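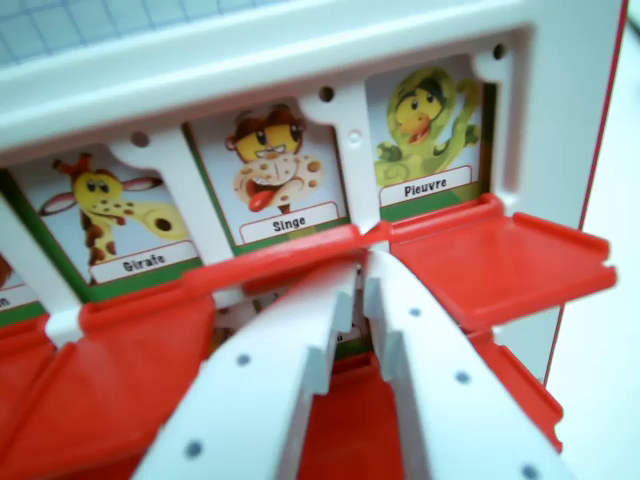
Girafe, Singe, Pieuvre, and the end of somebody else.

The game was in the bottom of the box marked Darragh – Desk, which is exactly the kind of thing my brother would do. There was no desk stuff in there at all. There was a tangle of phone chargers, a hat, the instructions for a Nokow coffee grinder he never owned as far as I know, and under all of it this white plastic thing with red flaps that I hadn't laid eyes on since I was 9.

"Oh no," said Ita. She had come over to help me pack up the apartment and so far had mostly helped by finding things and saying oh no. "Is that the French one?"

It was the French one. Our Aunt Cirillo (not her name, it was the name of the ice cream place over which she lived, but we were small and it stuck) had mailed it to us the Christmas we all had chicken pox. You each took a side, and you each had a row of animals, and you had to guess which animal the other person was thinking of by asking questions. Does it have fur? Does it live in the water? And you flipped the flaps until there was one left. The trouble was that it was all in French and none of us had any, and so Darragh, who was the oldest, made himself the authority.

Darragh said a singe was a burned monkey. He said you could tell from the tongue. I believed that for years, I really did, I told a girl at school about it and she cried. He said the pieuvre was a kind of parrot that had gone to live in the sea, and that was why it had a beak, and if you asked him "is it a bird" about the pieuvre he would think for a long while and then say, "It was."

You could not win against him. That's what I was telling Ita while she sat on the rug and wiggled the flaps with one finger. You'd get down to two animals and then he'd rule that giraffes didn't count as having horns, those were more like knobs, and you'd already flipped it because of the horns.

"So who are you thinking of?" Ita said.

"What?"

"Pick one. I'm asking. Is it a bird?"

We had 3 hours until Cormac Buckley came with the van and I had not started on the kitchen. The Flillberg shelves were still in one piece against the wall and they were supposed to be in eight pieces, in a bag, with the screws taped to the side. I sat down on the rug.

"It was," I said.

Well, she got it in one, obviously. Then it was my turn and I asked if it had spots, and she looked at the row for the longest time. "You know, they've all got spots," she said. "The giraffe's got them on his body, the monkey's got them all over his mouth and this fellow has them on his arms. That's a terrible question." I had never noticed. All those years of playing and I must have asked about spots 1,000 times, and he'd always just said yes, very kindly, and let me go on feeling clever.

I called him. It was the middle of the night where he was, but he picked up.

"Ruairí? What's wrong?"

"They've all got spots," I said.

There was a bit of quiet, and then this wheezing noise, and it took me a second to understand he was laughing so hard he couldn't get the air in. I could hear his roommate Akihiko through the wall asking was he all right. I put him on speaker and Ita held the phone up close to the giraffe so they could talk.

"Don't you give that away," he said when he could say anything. "Don't you put it in the Weteo pile."

"It's in your box. You packed it."

"I did not. I thought you had it."

"It says Desk."

"I've never had a desk in my life!" he said.

So I don't know. Maybe it was Mam. She did a lot of quiet packing in her last January in the old house, and she was never one for reading what was written on the outside of a box.

He stayed on the line for one more game. Ita asked the questions and I worked the flaps, and he was thinking of something and wouldn't say what, and he told us it had fur, and no fur, and that it had once been to Belgium. Then the buzzer went, and it was Cormac, early, with the van double-parked and the shelves still standing. I wrapped the game in the hat and put it on the front seat, and Ita had to ride the whole way with it on her knees.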